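Retargeting error and why we stopped trusting it

I have spent most of August on one number, and I now think it was the wrong number. These are notes on how that came about, mainly so that Shamim Malik and I stop having the same conversation in the corridor.

Background, briefly. We train bimanual policies in simulation from human demonstrations. An operator's hand pose is tracked, retargeted to the robot hands, and replayed in the simulator. Demonstrations that reach the goal state on replay go into the training set. The task I have been using is a peg task: the right hand takes a peg out of a block, the left hand assists, and the peg ends up in a lidded container. Our internal name for the pipeline is Gramen. The policy code on top of it is Brusalon, which Nusrat Awan wrote and maintains.

The retargeting step solves a small optimisation at every timestep. The cost has a fingertip position term, a joint smoothness term and a term that keeps the thumb opposed to the fingers. The standard way to judge the result is mean fingertip error against the scaled human hand. It is cheap to compute and it goes down when you tune the weights, so we tuned the weights.

By the middle of the month I had two settings to compare. Setting A had the lower fingertip error over the whole demonstration. Setting B was visibly worse on the approach, with the fingers lagging the operator. I collected 400 demonstrations and replayed all of them under both. Under A, 64 per cent reached the goal state. Under B it was 78 per cent.

My first assumption was a bug in the replay. Ghazala Minhas checked the timestep alignment and found nothing. I then checked that the contact parameters were identical between the two sets of runs, and they were. The gap also survived a change of random seed.

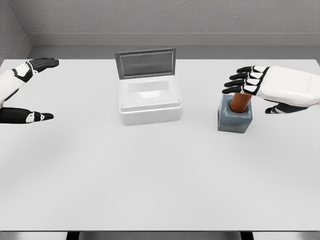

What separates the two settings is the few timesteps either side of first contact. The peg stands only a short way out of its block, so there is little surface to grip. If the fingers load it before the thumb arrives, the contact force has a large sideways component and the peg jams against the wall of the hole. Setting A tracks each fingertip faithfully, and in doing so reproduces the operator's own timing error. Operators get no force feedback in our rig, so they tend to close the fingers early. Setting B has a heavier opposition term, which holds the fingers back until the thumb is near. It is less faithful to the operator and gives a better grasp.

Averaging over the trajectory hides all of this. The approach and the carry make up most of the timesteps, and small errors there cost nothing. The contact window is short and contributes almost nothing to the mean.

I tried two replacements. The first was fingertip error restricted to a window around contact. This ranked the settings the same way as the full mean, which in hindsight was obvious, as it still rewards copying the early closure. The second was the angle between the summed finger force and the thumb force at the moment both are in contact. This ranked B above A, and it also sorted individual demonstrations within each setting fairly well. The failures it misses are mostly late drops over the container, where the peg clips the rim or the open lid.

Blažena Ďurica pointed out that the force angle depends on the simulator's contact model, and that I may be measuring how well a grasp suits the solver. I have no good answer yet. The same ranking under a softer contact model would be some evidence, and those runs are queued.

There is also the matter of the policy. Replay success tells us how many demonstrations we keep. It says nothing about whether a policy trained on B's demonstrations is any better than one trained on A's with the same count. Nusrat is training both from matched subsets, and I would rather not guess at the result.

In the meantime the default weights in Gramen are now those of setting B. Anyone with an older config should regenerate their replays before comparing against mine. The force angle is logged per demonstration, with a null value where the thumb never makes contact. Please don't average the nulls as zeros. I did, for a day and a half.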